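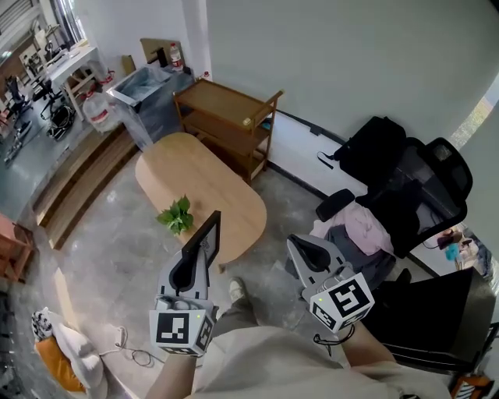
Hand-held grippers with marker cubes, one for each hand.

Equipment Planning Officer (Robotics and Automation)

Stilstead Institute, Kunham site
Fixed term, full time
Reports to: Ruth Rivadeneyra, Head of Technical Services
Notice issued: 18 June 2018

Stilstead Institute wishes to appoint an Equipment Planning Officer to prepare and manage the purchasing plan for its robot handling programme. The post is based at Kunham and is offered for two years in the first instance, with the possibility of renewal subject to funding.

Background to the post

The programme studies how everyday handling tasks carried out by people may be passed on to machines. Much of the work is done with hand-held grippers in furnished rooms, and a smaller part with fixed robot arms in the main laboratory. Both strands have grown quickly, and equipment has until now been ordered by individual project leaders from their own budgets. An internal review completed in April found that this had led to duplicate orders, several incompatible mounting systems and very uneven stocks of spare parts. The equipment register currently lists 59 items, a number of which have no recorded supplier or replacement date.

The Institute has therefore agreed to bring all robotics purchasing into a single plan. The person appointed will draw up that plan, keep it current and advise project leaders on what can reasonably be bought in each financial year.

Main duties

To review the existing equipment register, correct it where necessary and assign each item a replacement date and a named budget holder.

To prepare an annual equipment budget for approval by the Head of Technical Services, with separate lines for grippers, arms, cameras, computing, consumables and repair.

To obtain and compare quotations. Any single purchase above £2,000 requires written quotations from more than one supplier. Purchases below £200 may be made by project leaders directly but must be entered in the register within seven working days.

To plan the second phase of the gripper programme, including the number of pairs required, the spares to be held, and whether jaw pads and marker cubes should be bought in or made in the Institute's own workshop.

To act as the main point of contact for the Sasaki arm contract and for the Jurska service agreement, both of which fall due for renewal during the period of the post. The officer will be expected to give a written opinion on the Jurska agreement before any extension is signed — the present terms cover labour and parts but not collection or return.

To attend working sessions in the furnished rooms and the laboratory often enough to understand how the equipment is used. Staff frequently work seated with a gripper in each hand for long periods, and weight, grip and cable routing matter a good deal when models are compared.

To advise on storage, charging points, insurance and disposal.

Person specification

Essential: experience of buying or budgeting for technical equipment in a laboratory, workshop, college or similar setting; confidence with spreadsheets and with reading supplier contracts; the ability to write clearly for colleagues who are not specialists in finance; and willingness to handle equipment and ask practical questions of those who use it.

Desirable: some knowledge of robot arms, grippers or motion tracking; experience of comparing the cost of leasing with that of outright purchase; familiarity with public tendering rules.

A degree is not required. Applicants from trade or workshop backgrounds are encouraged to apply and should describe the budgets they have been responsible for.

Terms

The salary will be set on the Institute's technical and professional scale, according to experience. The working week is Monday to Friday, with flexible starting times. Occasional travel to suppliers will be needed and expenses will be met. The successful candidate will receive the Institute's standard leave and pension entitlement. Requests to work part time or to share the post will be considered and should be mentioned in the covering letter.

How to apply

Applications should consist of a full curriculum vitae, the names of two referees and a covering letter of no more than two pages. The letter should describe one purchase or replacement plan for which the applicant was responsible, the options that were considered and the reasons for the final choice. Figures may be left out where they are confidential.

Applications should be sent to the Personnel Office, Stilstead Institute, Kunham, marked "Equipment Planning Officer". Informal enquiries about the duties of the post may be addressed to Ruth Rivadeneyra through the same office.

Shortlisted candidates will be invited to Kunham for an interview and a short written exercise based on a set of supplier quotations. A visit to the working rooms will be arranged on the same day. Candidates who need any adjustment to the interview or the exercise are asked to inform the Personnel Office when they accept the invitation.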